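Block set and board, working notes

August 21, 2019

Carrying on from the last entry. The first batch of blocks is off the printer and the board has had its second coat. Both need writing up before I forget which settings went with which piece, as I did with the trays in December.

Board first. It is the Pliltholm one, pale strips glued side by side, the grain running the long way. It came with a factory coating that felt waxy and left a smear on the cloth, so I took that back with the fine paper on the cork block. Always with the grain. I went across the grain on the offcut to see what would happen and the scratches showed as soon as the oil went on, so no more of that. Dusted off with the soft brush, then a cloth just damp enough to lift what was left. The damp cloth raises the grain a little. Left it standing on edge until it felt dry to the back of the hand and went over it again very lightly.

Oil is the Lazaridis, the tin with the dented lid. Thin coat, rag folded into a pad, worked in and then wiped until the rag stopped dragging. The ends drink far more than the face does. I gave the end grain along the front a second wipe while the first was still wet and it took that as well. Underside done the same as the top. On the last board I only oiled the face and it cupped, enough to see daylight under the middle, and it rocked every time anyone leaned on a corner.

Rag laid flat outside on the slabs afterwards, not balled up in the bin. Whoever put the last one in the bin, please don't.

Checked the board for flatness this morning with the steel rule on edge, both ways and corner to corner. A sliver of light at one end, towards the left, which I can live with. No rock on the table. The strips vary in colour more than they did in the shop, some nearly cream and some towards straw. I quite like it, and it makes no odds for the job. What does make a difference is that it isn't shiny. The old white laminate threw the window back at you and the yellow pieces disappeared into it by mid-afternoon.

Now the blocks. All printed in the Mamora plastic, nozzle at 200, room at 23 degrees with the door shut. Walls set to 3 and the fill kept low apart from the star, which I will come to. Colours so far are red, yellow, blue and green. I had meant to do every shape in every colour but the reels ran down unevenly, so for now each shape is whatever colour happened to be loaded.

Cylinder. Prints itself, more or less. Standing up, no support, flat top came out clean. You can feel the layers all the way round the side, and I was going to sand them off. Tried a patch on a spare and it went a chalky pink that no amount of rubbing would bring back. Leave the sides as printed. They are easier to pick up with a bit of texture on them in any case.

Cube. Fine. The edges are sharp enough to be unkind if you drop it on your foot. I thought of taking the corners off in the drawing, and decided against it because then it starts to look like a die and people will want dots on it. The first one had a fat bottom edge where it had squashed onto the plate. Trimmed with the knife held flat, then a few strokes on the file. The next came out better after I raised the nozzle a hair at the start.

Faceted ones. I drew these twice with different numbers of sides and saved them over each other, so the file name is no guide. Will sort that out. Short and flat-topped either way, and they sit well. The only fault is a seam running up one of the corners, which is the best place for a seam if you must have one.

Star. This has been the nuisance. 5 points, standing upright as a tall prism, and the inside corners between the points are where it goes wrong. On the first the points printed hollow, and one of them cracked when I squeezed it with finger and thumb. More fill and a slower outside wall cured it. The points are still narrow at the tips and I wouldn't want it going off the edge of a table, but it now takes a squeeze without creaking. There was stringing between the points, fine hairs, cleared with the tweezers and a quick pass of warm air. Too long with the warm air and the tips curl. Ask me how the second one went.

Lobed one. Drawn by laying circles over one another and joining the outline. I like this shape best. It has no flat sides and so it will roll if it goes over, but not far. Standing on end it is as steady as the cube.

Deburring: every bottom edge gets a look and a touch with the file before it goes on the board. One burr will mark the oiled surface, and I have a short bright line near one edge to prove it. It came out with a dab of oil and a rub, though you can find it if you know where to put your nail.

Set pieces out on the board after lunch to see how they read against the wood. Red, blue and green are all easy to tell at a glance. Yellow is the one I had doubts about on a pale board, and it is better than I expected, the shade is strong enough. I kept the greens at the front corners and the cube and yellows at the back, and stood the red star with the red cylinder, close enough to touch. Two pieces of one colour side by side was the arrangement I wanted to try, because from some angles they run together into a single lump and you have to look at the tops to see where one ends.
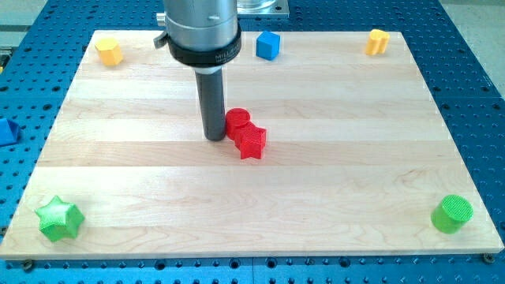

Orathai Sitthichai read the above over a cup of tea and thinks I'm wrong to leave the sides rough. Her argument is that the ridges hold grease from people's hands, and that by the end of a month the yellow ones will be grey at finger height whatever we do. She would brush them with a thin clear varnish, two goes, and accept a slight gloss. She also thinks the star wants a small radius on the tips, both for strength and because somebody will end up with it in the palm of their hand. And she asks why the board has no lip.

Fair on the grease. I will varnish one yellow and leave one plain and put them both into use, and we can look at them when they have been handled for a while. I don't want gloss on all of them, for the same reason I got rid of the laminate. If there is a matt version in the cupboard I'd use that. There was a tin of Piveck on the middle shelf, but it has skinned over and I have not been brave enough to put a stick through it.

On the tips, agreed. Drawing changed, very small radius, hardly there to look at. It still has to be clearly a star from above. I will print it in red again so that it can be swapped straight in for the one we have.

The lip. I did think about this. A lip would stop things rolling off, but it would also collect crumbs and swarf, and you couldn't wipe the board in one stroke or slide a piece off the side into the box. It would also mean gluing something across the end of the strips, and when the wood moves with the weather either the glue lets go or the strip splits. Leave it plain. If pieces do go over the edge a lot we can lay some felt round it.

She also asked how the board is held down. It is bolted to the blue table, with a small bolt near each of the front corners going into the holes in the table. It still shifted a hair when I wiped it this morning. I have cut four small pads from the thin rubber mat and will stick them underneath once the oil has properly gone off. They won't stick to it before then. I do not want to drill the board. Somebody will suggest drilling the board.

The table could do with going over too. Every hole has a rim of dust in it and a cloth just pushes the dust in. Small nozzle on the vacuum, then cloth. Do this before the board goes back on each time, as grit under it will score the oil and rock it besides.

Storage. For the moment the blocks live in the shallow box that the cups came in, with a sheet of kitchen paper between layers. This is not good. The star catches on everything, and I found the lobed one wedged under the flap. Better would be a tray with a compartment for each, lined, and a bit of the printed outline on the bottom so you can see at once what is missing. I have a scrap of ply that would do for the base. No rush, but before anyone borrows them.

Marking. I would like a small letter on the underside of every piece for the batch. Raised letters stop it sitting flat, so sunk, and shallow. Tried it on the cube, and the middle of the letter A fell out. Use letters without holes in them, or just notches along one edge.

To do

Rubber pads under the board, end of the week if the oil allows.
Star again with softened tips, more fill, slow outside wall, tweezers only, no warm air.
One yellow varnished, one left plain. Write on the underside which is which.
Rename the faceted block files.
New green reel from Mamora, what is left will not do another large piece. Blue is low too.
Look for matt varnish. Throw out the Piveck if it can't be stirred.
Draw the tray.

The offcut with the cross-grain scratches is on the windowsill with one half oiled and the other bare. Please leave it there, I want to see how much the sun yellows it.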